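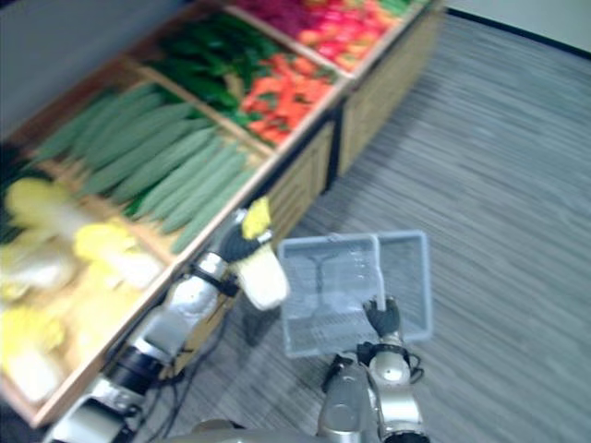
Zandcombe Fresh Food Access Project
Progress report to the funder, second period

1. Purpose of this report

This report covers work from the start of the growing season to the end of April. It sets out progress against the agreed outputs, changes to the delivery plan and the position on spending.

2. Vegetable box scheme

The target for the period was 130 households receiving a weekly box. At the end of April, 163 households were registered, of which 130 had taken a box in every week of the month. The remaining 33 joined part way through the month or receive a box on alternate weeks. Most new registrations came from Vallville, where the collection point moved to the library and now stays open until 7 pm.

Supply was less even. Spring greens from the Flonder plots were short for two weeks after a late frost, and the gap was filled with stored roots bought in from Sýkora at a higher unit cost. The effect on the budget is covered in section 5.

3. Cookery and budgeting sessions

Sessions ran every Wednesday. Of the places offered, 95 were taken up against a planned 95, so this output is met in full. The course has been shortened from three hours to two following feedback from parents with school pick-ups. The recipe cards have been reset in larger type and now give weights in grams only.

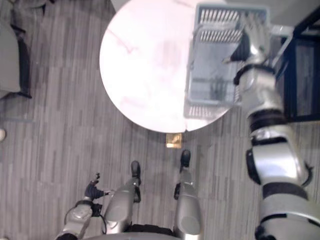

Round table and light grey basket.

4. Shop partners

Two independent shops in Vallville now accept the project voucher. A third withdrew before signing, citing the time taken to process claims. The claim form has been cut from four pages to one and payment is made within ten working days. Voucher use by product type will be reported from next period, once both shops have supplied till data in the same layout.

5. Spending

Spending is within the approved total. Produce costs are over profile owing to the purchases described in section 2. Transport is under profile by a larger sum, as the second van round did not begin until March. We request approval to move the transport underspend to produce.

6. Next period

The Flonder plots will be netted before the brassicas are planted out. A short survey of registered households will be issued in June and the results appended to the next report.

Report prepared by Žofie Šimko, Project Manager

Contact us | © Zandcombe Fresh Food Access Project | Back to top
This site uses cookies to remember your settings. Accept | Manage preferences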